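The goose, the bus and other small news

I do love the odd little stories at the bottom of the local paper, and I've been saving them up again (there's a biscuit tin full of cuttings now, and the lid won't shut). My favourite this week comes from Kikby, where a goose got on the number 29 bus by the chapel and rode it for 2 stops before getting off at the pond, as calm as you like. The driver, Levente Vida, told the paper she'd behaved better than most of his passengers and he hadn't had the heart to ask for the fare!

Then there's the man over in Grivmont who has been growing a marrow in his bath. He calls it Simon. His wife has been washing at her sister's house since September, and she sounds remarkably cheerful about it, though I notice the paper didn't print what the sister thinks.

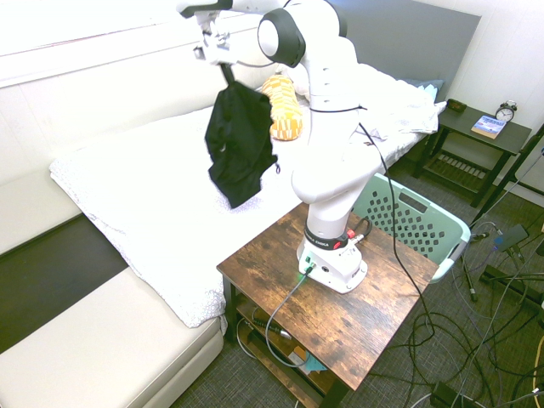 I also very much enjoyed the letter from a lady who bought a garden gnome at a church sale and found over 30 old door keys packed inside it, none of which fit any door she owns. She has tried the shed, the neighbours' shed and the village hall, and now she'd like to hear from anyone who is locked out of anything. I've half a mind to write to her myself about our back gate, which hasn't opened properly since the wet spring.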